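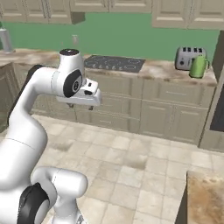 Equipment planning report, kitchen assistance project
Prepared by Pallavi Upadhyay for the Kanotwood fund
24 December 2023

I'm happy to say the planning half of the grant is almost done, and it has been far more fun than I expected from a stretch of work made up mostly of spreadsheets, floor plans and phone calls. As you'll remember, we asked to hold the hardware money until we had tried out arm sizes and mounting positions in simulation. We did that, and it changed what we want to buy.

Where the work stands

The simulated kitchen is up and running. It has a long counter with a cooktop, a toaster and a kettle on it, drawers and cabinets underneath, and an island facing them. We can move the arm base, change the gripper and start a task over in seconds, which means bad ideas cost us a coffee break and nothing more. Since April we have tested 113 base positions with the arm going for drawer handles, cabinet doors, the kettle and the toaster.

The original budget assumed a fixed mount on the back counter. I was quite attached to that plan! It gave very good access to the countertop and poor access to nearly everything below it. Moving the base out onto the open floor, facing the cabinets, let the arm get at the drawers and still come up over the counter edge. Of all the positions we tried, 13 reached every target on our list, and every one of those was on the floor side.

We still have one problem spot, the strip between the island and the cabinets. With the arm bent low, the elbow wants to swing wide, and on some approaches it passes closer to the island than I would accept in a real room. Slower paths help. A shorter arm helps more, but then we lose the far end of the counter. We will keep at this one through the winter.

What this means for the purchase

The budget line for a counter mount should become a line for a rolling base with locking feet. Lloyd, our shop lead, has drawn up a base we could build ourselves, and I would like to compare it properly with a bought one before asking you to approve either. His design is heavier than I wanted – but it doesn't tip in any of our calculations, and I'm not going to argue with that.

For the arm we have two quotes, from Zirnusell and Raltodier. Both cover the arm, controller and a two-finger gripper. Zirnusell includes a spare set of fingers and a longer service period. Raltodier can deliver sooner and has offered us a demonstration unit for 11 working days, shipping paid one way. I want to accept that loan before we sign anything. Reach on a data sheet is measured to the wrist or to the tool plate depending on who wrote it, and we have already been caught once by mixing the two up.

We also left some things out of the first budget. Floor protection was missing completely, and so was an emergency stop that a second person can hold. Replacement fingers were listed as a single purchase, when they really belong under supplies. I have moved all of these into the revised sheet. The total stays inside the award because the counter mount and its custom brackets come out.

What simulation can't settle

I'm very pleased with the simulated room, but I don't want to oversell it. Our drawers in there all slide the same way. Real ones stick, and some of them slam. Handle shapes vary a lot too, and our contact settings are educated guesses until we can check them against hardware. I have set aside 132 hours of staff time for that checking, taken from the hours we saved on layout work. If the numbers look wrong in the first week with the loan unit, I'll write to you then and not wait for the next report.

Next steps

Confirm the loan dates with Raltodier and ask Zirnusell to hold its quote open until the loan is finished.

Price a ready-made rolling base against Lloyd's drawings, with his shop hours counted honestly this time.

Rerun the best floor positions with a narrower gap beside the island, as plenty of kitchens are tighter than ours.

Decision needed from you

Please approve moving the counter mount money to the rolling base line. We won't spend from it until both base options are priced. The revised sheet is attached with the changed rows marked, and I would be glad to go over it by phone. Lloyd would like to join if we do, mostly to talk about casters.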